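Shop notebook — bin picking cell
December 6, 2023

Long evening at the shared shop, and a good one, so I'm writing it all down before I go to bed and forget which cable I moved where. Zodwa, most of this is for you, as you have the bench after me and I know you like to read the whole story (and I like to tell it).

First, the dress pack. I took the cables off the last two joints and started over, because every time the wrist rolled past a certain point the loop went tight and I could hear it creak. I left more slack this time and put new ties on, snug but with enough give that a finger slides under. Then I jogged the wrist by hand through its whole range, very slowly, with my other hand near the stop button the entire time. No creak! I did it again with the gripper pointed into each corner, and the front right is still the one I trust least. Please go slow there.

The controller settings are saved under Lerklow, same as always. The older set is called Achari and I'd like to keep it until we're sure, so please don't tidy it away even though it looks like clutter.

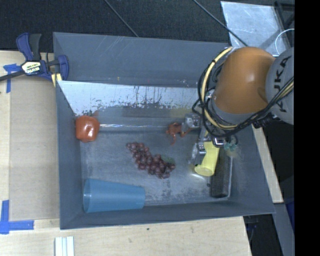

Grasp planning took up the rest of the night. I've been running the Bestesham script, which picks a point from the overhead view and comes straight down on it, and I'm fonder of it than it deserves. It logged 2,763 attempts as of tonight, 2,069 of them marked good, and I'm a little suspicious of that second number because the script calls it good if the fingers stop short of fully closed. A finger resting on a wall would pass. What I want next is a proper approach angle for anything with a round end. The yellow cup is my favorite for this, tipped with its rounded end down between the fingers, and the blue one lying on its side in the front corner is the harder cousin, with a wall right there where a finger would like to go. The grapes are a different problem altogether, long and narrow at one end and wide at the other, so the middle of the outline isn't a very good place to aim. I'd try the wide end first.

Glare is still with us. The floor of the bin throws back a bright curve near the cup, and I'd bet the depth numbers around there are rubbish. I have a can of matte spray from Wunedport that I keep meaning to test on a scrap — maybe this weekend, if the shop is warm enough for it to dry.

To do:
Check the bar clamp before power-up and snug it if needed.
Change the "good" test so it waits until after the lift.
Back up the log. It was over 1,000 lines behind when I looked.
Bring the short hex keys back from my house, sorry.

Lights off, air off, key in the drawer.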